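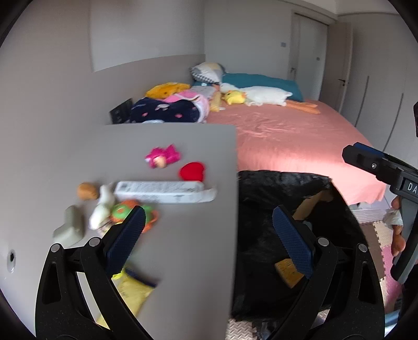
The ferry to Kvam left at 6 in the morning, and my grandmother was already on the quay when it was still dark. She had one suitcase and a bag of boiled eggs. She had told my mother that she would be away for a week, and to me she had told nothing, so I was the one who carried the suitcase.

"You are slow," she said. "In your age I carried my brother."

I was fourteen and I did not answer. The sea was flat and smelled of diesel. A man in a yellow coat took our tickets and looked for a long time at hers, which she had bought for one direction only.

She was born in Kvam, in a house above the church, and she left it when she was nineteen to work in the fish hall at Trekthorpe. In all the years after, she did not go back. When I was small I asked her why, and she said that the road was bad. Later I looked on a map and saw that there was no road, there was only the boat.

We sat on the side where the wind did not come. She peeled an egg and gave me half. Then she took out a letter from her coat, folded so many times that it was soft like cloth, and she held it but did not read it.

"They are selling the house," she said. "The boy in the office at Rultgate wrote to me. He wants my name on a paper."

"Could you not sign it at home?"

"I could."

Kvam came out of the fog slowly, first the church and after it the roofs. I had expected a village. There were 276 people living there, according to a board at the landing, and somebody had painted over an older number which was still possible to read under it: 1,356. My grandmother stood before this board with her hand on her hat.

We climbed the hill. She stopped two times, and both times she pretended to look at the view. The house was smaller than a house should be, with grass growing on the step. The key was where she said it would be, behind a loose stone in the wall, and it was so rusty that it left orange on her glove.

Inside it was cold. She went directly to the kitchen and put her palm on the wall next to the stove, low down, where a child's hand would reach. She stayed like this for some time. I put the suitcase on the floor and heard the ferry sound its horn below us, going back.

"Open the window," she said at last. "And see if there is wood in the shed."

There was wood. It was old and grey and very dry. I carried in as much as I could hold, and when I came back she had taken off her coat and was sweeping.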